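May 2018

I'm hooked on bin picking! Grabbing mixed parts from a heap is the shop-floor chore I'd hand over first, and the arms are getting close (laundry, sadly, is still miles off). Blocks are a kind place to start, all flat sides and plain colours. Give me a machine that can empty a bin of odd brackets and I'll cheer from the doorway.
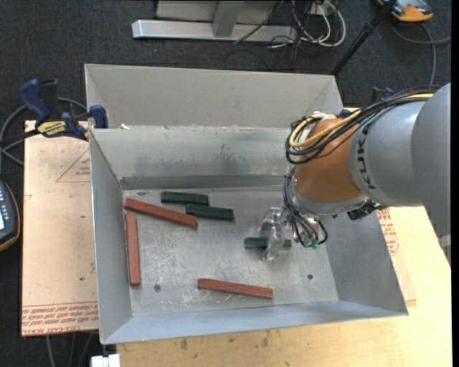 Lempi Rautiainen reckons I'm dreaming, and that she'd want 800 clean picks in a row before trusting one near her bench.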